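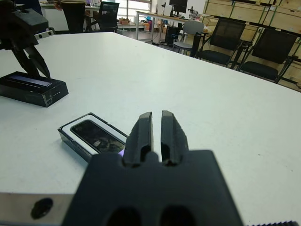
Benoît wants the Livov cladding samples retested before the residents' meeting. His view is that the council will quote our first result and leave out the second.

28/03/2018
Panel tests, Khumalo block. Ran four strips from the stair side, three from the lift side. Two of the lift side strips kept burning past the cutoff. Proleck filler in both, going by the delivery sheet. Stair side all fine.

Hüsnü to ask the housing office for the November survey, floor 8 pages especially. They sent the summary again.

Burner nozzle needs cleaning. Don't send the draft to Taltine until the retest is in.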